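Workshop Tips | Budgeting for a gripper
Friday, November 2, 2018
By the Ravora bench blog
Print this page | E-mail this page

I set aside $517 for my first gripper setup and nearly blew it all on the gripper!

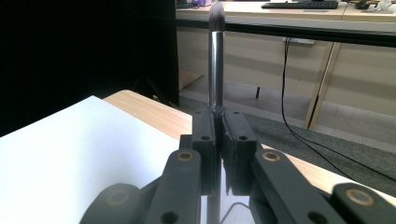
Skinny, slick handles are what you should shop for, so check how the finger pads close on something narrow before you look at lifting strength. I also put 2 spare sets of pads in the budget (mine took 13 days to come from Flostier, ugh). And measure your table first, with room for the cables and a stand.

Filed under: Tools & Gadgets > Before You Buy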